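Ticket 418 – Tower powers on, no display, fans run then stop
Site: Muvutley
Status: Open
Unit: desktop tower, asset 909

Case opened and laid flat, side panel off. CPU is out and in the tray, socket lever up.
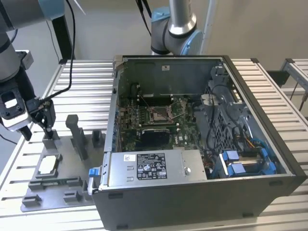
Reply from Dedis desk:
Before the chip goes back in, go over the socket contacts with a light held low from one side, then from the other. We had a tower with the same complaint under ticket 432 and it was one bent contact near a corner. The board still powered up, which threw us off for a whole afternoon. Also please move that red wire clear of the socket before you close the frame.

Muvutley bench:
Will do. So far:
– Reseated memory. No change.
– Swapped monitor and cable with known good ones. No change.
– Cleared CMOS, left it 5 minutes without power. No change.
– Old thermal paste was dry and cracked. Cleaned off with wipes from the Clirnow kit.

Not done yet: booting without the expansion card, and testing the power supply on the MacDonald tester. The tester is at the other site until the afternoon.

Reply from Dedis desk:
Leave the drives disconnected for the first boot – we only need it to reach the BIOS screen. If it shuts off again, write down how long the fans ran. Don't order a board until the supply has been tested.

Muvutley bench:
Understood. Socket check first, then CPU in with new paste, one stick of memory, no card. Will update the ticket after the supply test.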